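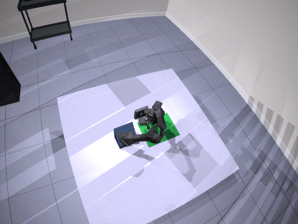 Malness Robotics Group – Simulation and Safety Section

Flerkero gripper fault

The Flerkero gripper fault was a control error found in simulated pick-and-place work by the Malness Robotics Group. It caused a robot arm to keep pressing downward after its gripper had reached the top of an object. The fault was recorded in the Zacharias simulator in July and traced to a unit mismatch in the Flodix motion controller. No physical robot was damaged, although the same controller build had been prepared for use on the group's bench arm.

Background

Flerkero is a block placement task used by the group to test controller changes before they are loaded onto hardware. A gray arm mounted on a white platform has to move a dark blue box onto a green square marked beside it. The room around the platform, with its tiled floor and a utility cart near the back wall, has no part in the task and is loaded as a standard background.

The task was written by Nivaldo Macedo as a replacement for an older stacking test. Each run is scored on whether the box ends up inside the green square and on the peak force at the gripper. Until the fault was found, only the placement score was shown on the summary page. Peak force was written to the log, where it had to be looked up run by run.

Description of the fault

In normal operation the arm lowers its gripper until contact is detected, stops, and backs off slightly before closing the fingers. In the faulty runs the stop command was issued but had no effect. The controller went on moving its target point down through the top face of the box, and the force at the wrist climbed until the simulator's limit of 200 newtons was reached. The arm then held that force until the run timed out.

The fault appeared in 84 of 1817 runs. In most of these the box stayed where it was, short of the green square, and the run was marked as an ordinary missed placement. In three runs the box was pushed partly into the platform surface and then thrown clear when the solver corrected the overlap. Those three were at first put down to a contact setting in Zacharias.

Celeste Sequeira, who was reviewing the missed placements, noticed that the force traces all ended in the same flat line. She reran several of the cases with a stiffer contact setting and got the same result, which ruled out the simulator as the source.

Cause

Flodix compares the measured force with a contact threshold. A change to the configuration loader had left the threshold in newtons while the reading was passed in kilonewtons, so the threshold was never crossed. A second check, based on joint speed, caught the contact in the remaining runs. It failed when the arm came down slowly with its forearm stretched out low over the platform – a posture reached only from certain starting positions.

The force limit itself belonged to the simulator and had no counterpart in the controller. Laurinda Arruda's review listed this as the more serious finding, as the bench arm would have had only its motor current cutoff to stop it.

Response

The affected build was withdrawn and its copy on the bench computer deleted. Toàn Mạch corrected the loader and added a unit label to every force value in the configuration file. A file with a missing label is now refused at startup. The controller was also given its own force limit, set below that of the simulator.

The corrected build was released in August 2020. All of the failed starting positions were repeated with it, and the arm stopped on contact in each. Peak force was added to the summary page at the same time, and a run that exceeds the limit is now listed as a safety stop, separately from missed placements.

Clementina Figueiredo later proposed removing the joint speed check on the grounds that it had hidden the fault. It was kept, but each use of it now writes a warning to the log.

See also

Contact detection
Flodix configuration format
Zacharias solver settings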